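Called for jury duty on a criminal case and I know someone on the witness list. What do I do?

Posted by Nazma Sarkar

Hi everyone, first time posting, and I'm sorry if this has been covered before (I did search, but everything I found was about getting out of jury duty, and I really don't want to get out of it). I got my summons in February and reported on Friday morning with a big crowd of other people. They handed us a questionnaire with a list of possible witnesses in an assault case, and one of the names was a man I used to work with at Plelarska. We weren't close. We ate lunch at the same table for a couple of years and I went to his going-away party, and I haven't spoken to him since.

I checked the "yes" box next to his name, but the space for explaining was tiny, so I only wrote "former coworker." Now we've been told to come back for the questioning part and I'm fretting. Should I have written more? Do I say something to the clerk beforehand? And will I have to talk about him in front of the whole room? I'm a nervous speaker at the best of times. Thanks so much for any help!

Virgil Dinu

Hi Nazma, welcome, and please don't lose sleep over this. You did the right thing by checking the box. I sat through jury selection twice, once as a juror and once as an alternate, and both times several people knew a name on the list. In a smaller county it happens constantly.

What usually comes next is called voir dire. The judge, and in many courts the lawyers too, will go over the questionnaires and ask follow-ups. They'll want to know how you know him, when you last talked, and whether you'd believe him more or less than a stranger. Answer just the way you told it to us: same lunch table, a party, no contact since. If there's something you'd rather not say in front of everyone, you can ask to speak to the judge privately. People call it "approaching" or a sidebar. A woman in my second group asked for that in a voice I could hardly hear, and the judge couldn't have been kinder to her.

As for the clerk, you can certainly tell them you'd like to add to your answer, and they'll either pass a note along or tell you to wait for the judge. Keep it to that, though. Clerks can't advise you about the case.
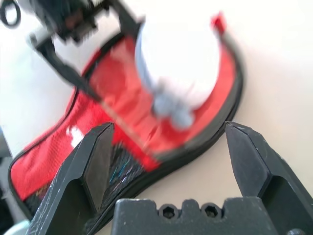 One more thing, and I mention it because I nearly slipped up myself: please don't call or message your old coworker to ask what it's all about, and don't look the case up online. It's a very natural thing to want to do, especially over a long weekend with the summons sitting on the kitchen counter, but it can cause real trouble for the trial and for you. If he happens to contact you, tell the court when you go back.

Oh, and bring a sweater and a book. Mine was 600 pages and I got through a good bit of it.

Periklis Zervas

They'll just send you home. My brother in law knew a cop on the list and was out by lunch. Bring change for the parking meter.

Maksym Panasiuk

I'd go a little easier than Periklis there. Sometimes they send you home and sometimes they don't! Knowing a witness doesn't automatically disqualify you in most places. It depends on how well you know the person, how much their testimony matters, and whether the judge is satisfied you can be fair. I was juror 142 in my pool, I knew one of the witnesses from my kids' swim club, and I still ended up in the box for a two-week trial.

Your summons should have a phone number for the jury office on it, so call them Monday if you're still worried about the form. And good luck, Nazma, I hope you'll come back and let us know how it went.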